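Filine folding kit, week one (sort of a review)

Sunday, March 29, 2020

OK so quick one tonight, I have a dozen tabs open and a dryer buzzing. A few of you asked in the comments whether the Filine kit is worth it. Short version - maybe, wait for the sale. Longer version follows, typed fast, sorry.

What you get for 856 dollars: two small arms, grippers already on, wrist cameras, power bricks, a bag of spare finger pads and a printed booklet that stops making sense at page 6. It's sold by Plomel, who also did that label feeder I complained about in September. Shipping to Musdale was slow but the box was packed well. Foam everywhere. Still finding bits of it.

Setup. Clamps onto any table up to a normal thickness, mine only just fit. The app found both arms on the second try. Calibration is the boring part, you drag each arm to a bunch of marked spots and hit a button, and if you bump the table you start over. I bumped the table. Three evenings gone, though one of those was me plugging a cable into the wrong port and blaming the firmware.

Then teaching. You move the arms by hand, it records, you do it again. And again. The booklet says start with a washcloth. I did washcloths for a night, got bored and went straight to clothes, which the booklet says not to do. Dark stuff too, on a white tabletop. I figured good contrast would help it find the edges and I still think it does, mostly.

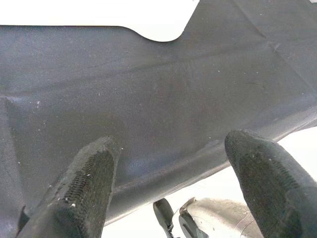
Wrist cam view, fingers at the rolled edge. Charcoal shows every speck of lint.

Edges are where this thing earns its money or doesn't. A flat single layer is hard for it, the fingers want to skate over the top. Give it something thicker to grab and my success rate goes way up. So I've been cheating a bit and leaving it a fat edge to aim for. Is that folding laundry? Half folding laundry.

Pads are good, I'll say that. Ribbed, grippy, and they haven't snagged anything I care about. They do pick up fuzz like crazy though, so wipe them between runs. Tape works better than the little cloth in the box.

Stuff I don't like:
The app logs you out. Constantly.
No way to trim a bad recording, you delete the whole take and redo it.
The fan noise. Not loud, just a whine, and its always the same note.
Support took six days to answer and then sent me a link to the page I was already on.

I also looked at the Cisternas kit before buying, 765 for a single arm with what looks like a better app. If you only want to pick up and sort things, get that one. For cloth I really wanted two arms so one can hold while the other pulls. I haven't used the Cisternas so take that for what its worth.

Would I buy the Filine again? At full price, ehh. I like it more than I expected to and I've folded less laundry than ever this week - the pile on the chair is getting silly. Going to try towels next and maybe slow the arms down, teh default speed feels too eager for anything soft. If anybody has settings that work for sleeves please post them below, I'm out of ideas.

Dryer's done. More when I've got it.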